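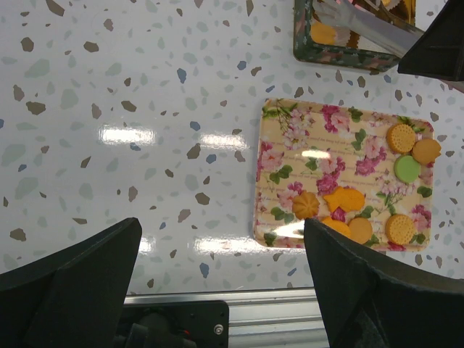
The second finger on the Drisport cell had been closing late since Saturday, and the technician on nights had 700 cycles of log to say so. The lag was small. It showed only at the end of the stroke, when one pad met the load and its partner was still traveling. She jogged the wrist out over the table and held it with the fingers wide apart, the right tip over the near corner of the rose-printed tray, and read the joint values. The lime-green cookie was the one the log complained of. She wrote the offset on her sleeve with a paint pen and parked the arm.

Print this page | E-mail this story

Reading time: 2 minutes

The Clorkar manual allowed 2 causes, backlash or belt. She removed the cover, put a gauge against the finger root and rocked it by hand. The needle moved and came back to a different number. Backlash, then. The previous shift had shimmed it and signed the sheet "Kovačević procedure," a procedure the plant at Drallness had withdrawn in November.

She took out the shim. It was cut from a coffee can and it was cut well, with the corners broken and the burr stoned off. She set the preload to the book, torqued the 2 clamp screws, homed the axis and ran it empty. Both fingers arrived together.

At 4:10 she closed the ticket. Under "parts removed" she typed "none," and put the shim in her shirt pocket.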